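Pramberg Town Museum is looking for a project assistant

The old Starholm bathhouse, built in 1973, is planned for demolition and the town council has asked for a last survey before it decides. We search a person who will collect memories from former guests and sort 200 building plans.

The post is 39 hours per week for 3 months. Good spoken English is needed, Swedish is welcome.
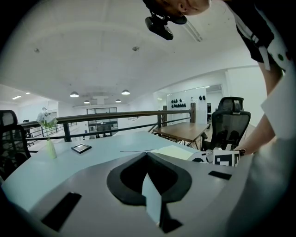
Vacancies / Heritage and buildings

Please send your letter and CV to the museum office in Plisance Street before 01/07/2026. Interviews are held in July.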